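Home Recording Tips From My Spare Room, Part 4: Demos on a Kitchen Table Budget

I've been getting a lot of mail about the last part, the one on microphones, and most of it asks what to do about the room itself.

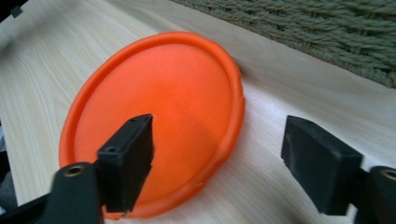 Mokgethi wrote in to say that all the blankets in the world hadn't helped, the vocals still sounded like they were sung in a shower stall, and was it time to give up and buy foam? Please don't buy foam yet! Mokgethi's room has a bare floor and a desk pushed right into a corner, and I'd bet money the blankets are on the wrong wall.

So let's do rooms this time, and then a bunch of small workshop stuff I've been saving up, because my list of things to tell you was getting silly.

Blankets go behind you

Most people hang a blanket behind the microphone, because that's where they're facing and it feels like that's where the sound goes. It does go there. But a regular vocal mic mostly hears what's in front of it, and what's in front of it is you and then the wall behind your head. Put the heavy stuff there. I use a moving blanket over a closet door and an old comforter thrown over a clothes rack, and the two of them in a V behind my shoulders made more difference than any gadget I've bought since I moved to Hanville.

Leave a hand's width of air between the blanket and the wall if you can. A blanket flat against drywall takes care of the fizzy top end and not a lot else. And if your floor is bare, put down a rug before you do anything else. Bath mats count. I did a whole EP standing on two bath mats.

Find the bad spot by clapping

Walk around the room clapping. Do it at ten in the morning when the neighbors are at work. In some places you'll hear a quick metallic zing after the clap, like a tiny spring. That's sound bouncing back and forth between two hard walls, and you don't want to sing there. In my spare room it's dead center, exactly where I'd set up my stand for a year and a half. I moved it over toward the bookcase and the zing was gone.

Bookcases are great, by the way. Messy ones are better than tidy ones. Push some books in and pull some out.

The fridge

Turn off the fridge. I know, I know. You can't hear it until you put a compressor on the vocal, and then you've got a refrigerator solo under your second verse. Put your car keys inside the fridge when you switch it off. You won't be able to leave the house without turning it back on. I learned this one after losing a whole drawer of frozen dumplings.

Same goes for ceiling fans, the fish tank pump, and the laptop if it's the huffy kind. Mine sits on the far side of the comforter with a long cable.

A lyric stand that doesn't rattle

Music stands buzz. All of them, sooner or later, and always on the low notes of an acoustic guitar. Tighten the wing nut, then wrap one turn of cloth tape where the desk meets the pole. If it still buzzes, drape a dish towel over the whole desk and clip your page to the towel with clothespins. The towel also cuts down the reflection off the metal, so you get less of that papery sound on the voice.

Print your lyrics big, on one side, and don't staple. Page turns are louder than you'd think. I write mine out by hand in marker, mostly because my printer has opinions.

Shakers out of the pantry

I've made a pile of these. Rice in a spice jar is bright and a little splashy, lentils are rounder, and dry couscous is so soft you can play it right up on the mic at midnight. Fill it less than you think! A quarter full is plenty. Past halfway there isn't room for anything to travel and you get a thud instead of a shake. Tape the lid on. Then tape it again. I once sent basmati across the room in the last chorus of a take I really liked, and I was picking it out of the piano for weeks.

For tambourine I cheat and use a key ring on a wooden spoon. It sits back in a mix nicely, where a real tambourine tends to shout.

Cables, over and under

Please learn to coil your cables properly. Winding them around your elbow puts a twist in the cable with every loop, and eventually something inside gives up. Do one loop the normal way, and on the next one turn your wrist so the loop goes under. It feels wrong for an evening and then it's automatic. Tie each one with a scrap of shoelace. Shoelaces don't leave goo.

I also put a ring of colored tape on both ends of every cable, a different color for each length. When there's a knot on the floor and a singer waiting, you'll be glad.

Guitar strings and dry air

In February my heat runs day and night and the guitar goes sharp, flat, and weird in the same afternoon. A damp sponge in a soap dish with a few holes poked in the top, kept inside the case, does most of what the fancy humidifier does. Wring it out well. You want damp, with no drips at all. Check it every Thursday or whatever day you'll remember.

Wipe your strings with an old T-shirt after you play. I used to skip this, and now my strings last about twice as long and don't smell like pennies.

Naming your files

Boring, but stick with me. I have 537 voice memos on my phone, and before I sorted them, 379 were called "New Recording." Some of those had good choruses in them, and I had to listen to every last one to find out. Now I hum the idea, then say the key and one word from the lyric out loud before I hit stop. It takes no time. Later, when I move things to the computer, I name the file with that word first and the month second.

I use a free notes app called Ceko for keeping the lyric next to the file name, but a spiral notebook is just as good and doesn't run out of battery.

The half-hour rule

Set a kitchen timer for 30 minutes and stop when it rings, whether the vocal is done or not. Get some water, sit on the stoop, eat a cracker. My record is 21 takes of one verse, and when I listened back the next morning the keeper was take three – everything after that was me getting tired and fussy. If you're on a roll you can always set the timer again.

And no dairy before you sing. Apple slices are good if your mouth is clicky. Green ones work best for me, and I keep a bowl of them on the desk, well away from the mic.

Checking the mix

Play it on bad speakers. I take mine out to the car, then to the little radio over the sink, then I start it up and walk into the hallway. The hallway is the useful one. If I can follow the words from out there, the vocal's loud enough. If all I hear is hi-hat, I go back in and turn the hi-hat down (it's always the hi-hat).

Then leave it alone overnight. The mix I did for the Pokport song was finished at one in the morning and I thought it was the best thing I'd ever made. At breakfast there was so much reverb on it I couldn't find the snare.

Mokgethi, try the rug first, then the V behind your shoulders, and pull the desk out of that corner. Send me a before and after if you remember to save the before. Next part is going to be all about doubling vocals, plus a few things you can do with a cheap keyboard and a pillow.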